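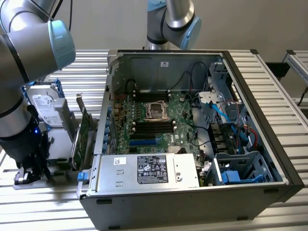
Assembly cell, tower on its side, parts at the left arm.

From: Shirin Rezaei
To: kiani-club
Date: Dec 21, 2019
Subject: Re: memory insertion, order of steps

Naveed Hashmi wrote:
> Do we seat the memory before or after the processor?
> The October rules leave it open.

Memory first. The slots are long and forgive a small offset. The socket does not. Hold the approach at 4 mm above the slot, then switch to force control with a limit of 3 N per step.

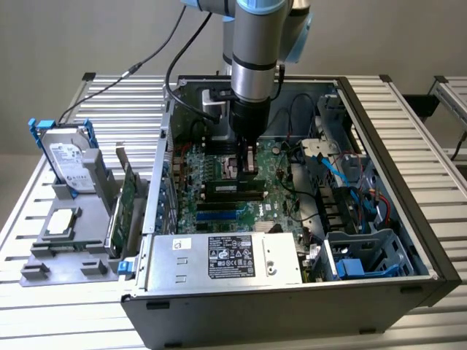 Photo: Kiani robotics club / M. Heydari

Tray positions are in the shared config. Please stop editing them by hand. The wrist view should be used to find the socket before every processor run, with exposure fixed at 4,000 microseconds. 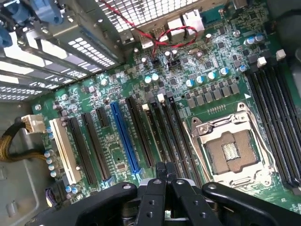

Akua Dramani wrote back that 300 trial runs in the simulator favored the other order, and asked for the force logs before the rules are changed. I will post them tonight.

Shirin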